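Häufige Fragen zur Hausregel für kleine Servoarme

Stand: 21.10.2024
Zuständig: Kirsten Gunnlaugsson, Werkstatt Štefanec

Die Hausregel gilt für alle Arme mit Modellbau- oder Bus-Servos, die bei uns aufgebaut, vermessen oder vorgeführt werden. Sie gilt nicht für Industrieroboter. Wer eine Frage vermisst, schreibt an die Werkstattadresse und bekommt vermutlich eine Gegenfrage.

Warum braucht ein Arm aus dem 3D-Drucker überhaupt Regeln?

Weil über ihn Dinge behauptet werden. Solange jemand für sich allein an einem Arm schraubt, ist uns die Wiederholgenauigkeit gleichgültig. Sobald aber in einem Bericht »auf einen halben Millimeter genau« steht, möchten wir wissen, wer das womit gemessen hat. Bei den Berichten aus dem ersten Jahr war das in den meisten Fällen nicht herauszubekommen. Der Rest der Hausregel, also Strom, Abstand und Abschalten, ist älter und wird seltener angezweifelt, vielleicht zu Unrecht.

Ist die Hausregel eine Norm?

Nein, und wer sie in einem Angebot oder einem Antrag so nennt, bekommt Ärger mit uns. Wir haben uns Begriffe ausgeliehen, vor allem aus ISO 9283, wo Positioniergenauigkeit und Wiederholgenauigkeit sauber auseinandergehalten werden. Das heißt nicht, dass wir nach ISO 9283 prüfen. Dazu fehlen uns die Messmittel, und bei den meisten unserer Arme wäre der Aufwand auch albern. Der Satz »in Anlehnung an ISO 9283« ist bei uns gestrichen. Er klingt nach Prüfung und verpflichtet zu nichts.

Worin unterscheiden sich die beiden Begriffe?

Wiederholgenauigkeit: Der Arm soll mehrmals zur selben Stelle, und man schaut, wie weit die Treffer auseinanderliegen. Positioniergenauigkeit: Man schaut, wie weit die Treffer von dem Punkt entfernt sind, den man befohlen hat. Ein Arm kann mit großer Zuverlässigkeit zwölf Millimeter danebengreifen. In Datenblättern steht fast immer nur der erste Wert, und gelesen wird er fast immer als der zweite.

Reicht ein Blatt Papier mit Bleistiftmarken als Referenz?

Für vieles ja. Wir haben nichts gegen Papier, wir haben etwas gegen Papier, dem man mehr zutraut, als es hergibt. Es wellt sich, es reagiert auf Luftfeuchte, und ein Bleistiftpunkt hat eine Breite. Wer Abweichungen im Bereich von mehreren Millimetern sucht, kommt damit gut zurecht. Wer Zehntel angibt, möge bitte erklären, woran er sie abgelesen hat.

Verlangt wird: Die Marken werden mit dem Lineal nachgemessen, bevor der Arm fährt, und die nachgemessenen Abstände kommen ins Protokoll, nicht die geplanten. Das Blatt bekommt eine Kennung. Nach der letzten Fahrt wird kontrolliert, ob es noch dort sitzt, wo es am Anfang saß. Diese Kontrolle wird gern vergessen, und dann kann man im Nachhinein nicht mehr sagen, ob der Arm gewandert ist oder das Papier.
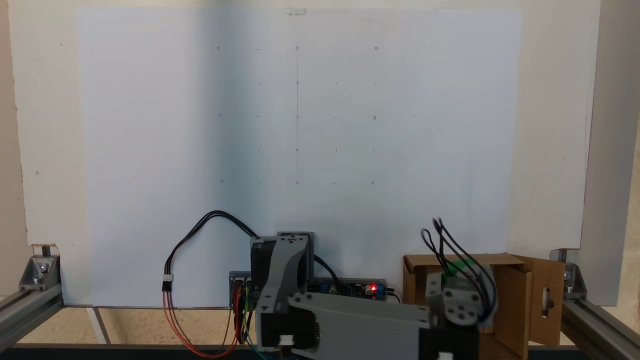
Zum Bezug noch ein Wort. Eine Marke ist nur so gut wie die Beziehung zwischen ihr und dem Fuß des Arms. Wenn beide an verschiedenen Bauteilen hängen, muss der Abstand zwischen diesen Bauteilen gemessen und während des Versuchs gehalten werden. »Steht fest« ist keine Messung. Svetozár Vávra hat im Mai bei einer Reihe den Fuß zwischen zwei Durchgängen nachgezogen und das ordentlich notiert. Beide Hälften mussten getrennt ausgewertet werden, was ohne die Notiz keinem aufgefallen wäre.

Wie viele Anfahrten sind genug?

Mehr, als die meisten machen möchten. Unsere Untergrenze liegt bei 8 Anfahrten je Zielpunkt, und sie ist ein Kompromiss mit der Geduld der Leute. Statistisch ist sie mager. Wer aus 8 Werten eine Standardabweichung mit zwei Nachkommastellen bildet, hat die Untergrenze eingehalten und trotzdem Unsinn geschrieben. Wir streichen die Stellen dann weg.

Wichtiger als die schiere Zahl ist die Richtung. Gedruckte Getriebe und billige Servos haben Spiel, und das zeigt sich erst, wenn man den Punkt von verschiedenen Seiten anfährt. Eine Reihe, in der jede Fahrt von oben kommt, misst die angenehme Hälfte des Problems. Deshalb: mindestens zwei Anfahrrichtungen, getrennt aufgeführt und nicht gemittelt.

Darf ich Ausreißer entfernen?

Ja, mit Begründung für jeden einzelnen und mit den Rohdaten im Anhang. Das abschreckende Beispiel liegt bei uns im Ordner. Von 2653 aufgezeichneten Posen blieben nach der »Bereinigung« noch 1595 übrig, und der Bericht nannte nur das Ergebnis aus den 1595. Die Filterregel stand in einem Skript, das inzwischen überschrieben war. Möglich, dass alles seine Richtigkeit hatte. Verwenden konnten wir davon nichts.

Jivudex zeichnet doch alles auf. Wozu noch ein Protokoll von Hand?

Jivudex zeichnet auf, was die Servos melden. Die Servos melden, wo ihr Potentiometer oder Encoder die Abtriebswelle vermutet. Was dahinter kommt, also Horn, Schrauben, Bügel und gedrucktes Gestänge, kennt die Software nicht. Wer die gemeldeten Winkel durch die Kinematik rechnet und das Ergebnis »gemessene Position« nennt, hat den Arm nach seiner Meinung über sich selbst gefragt.

Ins Protokoll gehören Dinge, die in keinem Log stehen: welche Schraube nachgezogen wurde, ob jemand an den Tisch gestoßen ist, ob das Netzteil getauscht wurde. Feng-yi Lau führt dafür ein kariertes Heft, das ist völlig in Ordnung. Eine Datei ist auch in Ordnung, solange sie nicht nachträglich aus dem Gedächtnis gefüllt wird.

Muss ein so kleiner Arm einen Not-Halt haben?

Die Hausregel verlangt eine Möglichkeit, die Servos von ihrer Versorgung zu trennen, erreichbar, ohne durch den Arbeitsraum zu greifen. Wir nennen das bewusst nicht Not-Halt. Ein Not-Halt im normativen Sinn ist eine Sicherheitsfunktion mit Anforderungen, die ein Kippschalter aus der Grabbelkiste nicht erfüllt. Wer einen roten Pilzknopf auf gelbem Grund anbaut, verspricht damit etwas. Bitte nur, wenn es auch stimmt.

Dazu ein Haken, den viele übersehen: Ohne Strom fällt der Arm. Die meisten Servos haben keine Bremse. Vor der ersten Messreihe wird also einmal absichtlich abgeschaltet, in der ungünstigsten Stellung, und man sieht nach, wohin er sackt. Das Ergebnis kommt ins Protokoll.

Eine Software-Taste zum Anhalten zählt nicht. Auch nicht, wenn sie bisher immer gegangen ist.

Was gilt für Kabel und offene Platinen?

Offene Platinen sind im Versuchsaufbau erlaubt, in Vorführungen nicht. Sie liegen auf einer nicht leitenden Unterlage und außerhalb der Reichweite des Arms, und zwar der tatsächlichen Reichweite samt Kabelschlaufen. Eine Leitung, die bei der Fahrt mitgezogen wird, ist ein Teil des Arms. Sie kann Gewicht auf ein Gelenk bringen, und sie kann hängen bleiben.

Steckverbindungen werden vor der Reihe einmal von Hand geprüft. Lose Litzenenden werden isoliert. Servostrom läuft nicht über die Platine, die auch die Logik versorgt, es sei denn, sie ist dafür ausgelegt und jemand kann das Datenblatt vorzeigen. Igor Šindelář hält diesen Absatz für übertrieben. Er darf das, die Regel bleibt.

Wir haben einen Prüfbericht von Skaveck. Wird der anerkannt?

Wir lesen ihn. Anerkennen ist ein großes Wort. Der Bericht, der uns am häufigsten vorgelegt wird, umfasst 259 Anfahrten an einem einzigen Exemplar, frisch montiert und ohne Last. Daran ist nichts auszusetzen, es steht auch alles drin. Nur sagt er über Ihr Exemplar nach drei Monaten Betrieb und mit einem Greifer vorne dran sehr wenig. Wer sich darauf stützen will, fährt eine kurze eigene Reihe und legt sie daneben.

Brauchen wir eine CE-Kennzeichnung?

Das können und werden wir auf einer FAQ-Seite nicht beantworten. Es hängt davon ab, was Sie bauen, ob Sie es in Verkehr bringen oder in Betrieb nehmen und wer damit arbeitet. »Ist doch nur ein Bausatz« ist jedenfalls keine rechtliche Einordnung, »ist doch nur Forschung« ebenso wenig. Fragen Sie jemanden, der dafür haftet. Unsere Hausregel ersetzt keine Risikobeurteilung, auch wenn sie schon zweimal als solche eingereicht wurde.

Wer kontrolliert, ob die Hausregel eingehalten wird?

Eine zweite Person zeichnet jedes Protokoll gegen. Bei Aufbauten aus dem Projekt Pornura ist das Jozefína Procházka, bei den übrigen wer Zeit hat, nur nicht die Person, die gemessen hat. Ob das Gegenzeichnen viel bringt, wissen wir nicht. Manche Unterschrift kam verdächtig schnell. Seit Mai muss die zweite Person deshalb einen Zielpunkt selbst nachfahren und ihren Wert eintragen, mit eigener Ablesung. Die Abweichungen zwischen den beiden Ablesungen waren teils größer als die Streuung des Arms, und sie werden jetzt mit angegeben.

Was ist mit alten Messungen?

Sie bleiben im Archiv mit dem Vermerk »vor Hausregel«. Zitieren darf man sie, mit dem Vermerk. Umrechnen oder nachträglich hochstufen darf man sie nicht, auch wenn das Skript noch da ist und alle sich gut erinnern.

Kann ich von der Hausregel abweichen?

Ja. Abweichung aufschreiben, Grund dazu, unterschreiben lassen, bevor gemessen wird. Anträge, die nach der Messung eintreffen, legen wir zu den Rohdaten und behandeln die Reihe als unvollständig.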